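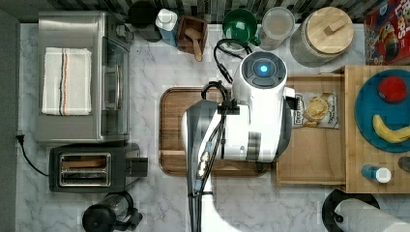
Tema 7. Los cinco elementos en la astrología china

Apuntes del curso de introducción, Centro Salinas

La doctrina de las cinco fases (wuxing) clasifica los fenómenos según madera, fuego, tierra, metal y agua. En el ciclo de generación, cada fase nutre a la siguiente; en el de dominación, la madera controla la tierra y esta, el agua.

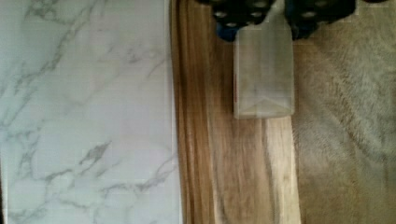
El agua, a su vez, controla el fuego, y el fuego, el metal, que cierra el ciclo al dominar la madera. El alumno deberá trazar ambos ciclos antes de iniciar el estudio de los troncos celestes.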